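Print this page | E-mail this page

Old beige tabletop has a dull patch, how to clean without making it worse?

Marietjie Van der Merwe
17 January 2018

Hello all. I have a big table with a pale beige top, bought second-hand from an office in Clevcombe. The surface is smooth and I think it is some kind of laminate, but I have no papers for it. On one side there is a dull patch, as wide as two hands, where I suppose somebody used a strong cleaner for years. With a damp cloth it looks good for 5 minutes and then the patch comes back. I have tried dish soap and also vinegar with water. Must I polish it, or is the top layer already gone?

Share (8)

Giorgia Bortolotti

First please stop with the vinegar. One time is not a problem, but every week it can make the surface more dull. Also do not use the scrubbing powder, even the one which says "soft" on the package.

A pale top is difficult because you do not see the film of old cleaner on it. You see only that the light falls differently.

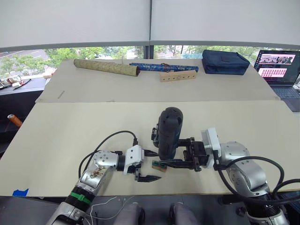

So before you decide that the layer is gone, wash the patch two times with warm water and a very small drop of soap, then two times with clean water only, and dry it with a cotton towel. Wait until the next day. If the patch is smaller, it was residue, and you can repeat. If it is exactly the same, it is wear, and no washing will help.

For wear I used the Plodow cream on my kitchen table last June. It gives some shine back, but you must put it again every few months. Try it first in a corner – mine became a little yellow there.

Comments (2)

Menaka Rathnayake: Is the cream safe where children eat?
Giorgia Bortolotti: I do not know, I would ask in the shop.

Frauke Stöcker

Just put a tablecloth. I have one since 10 years and I forgot what is under it.

Share (1) | Comments (0)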